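OK so I've now had the Grondale sorting kit on trial for 7 weeks and people keep asking me if it's worth it. Thread!

Short version: the arm is fine. The teaching part is what you're paying for. You do the job by hand, it learns from your recordings, and you never write a line of code (thank goodness, because I can't).

My test job is wrapped blocks with letter labels, A's in one basket and B's in the other. Grondale says 40 recordings is enough to start. I did 71 before I liked the results, so budget an extra afternoon!

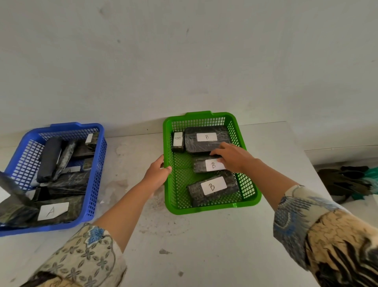
Biggest headache is the plastic wrap. All those shiny wrinkles! If a label ends up sideways or half buried, the kit just hovers there thinking about it. Orsolya Hegedűs at support told me to record more messy piles and fewer tidy ones, and wow, big difference.

Setup took me 2 evenings, mostly the mounting plate. The manual is bad. Montri Noiphan's write-up is way better, go read that first.

Compared to the Vanags one I tried last October: slower, quieter, much nicer app. The Vanags kit was great with boxes but gave up on anything in film.

Would I buy it? If you sort the same stuff all day, yes. For one-off jobs I'd rent. Trial's up at the end of the month and I'm asking them for a discount, will report back!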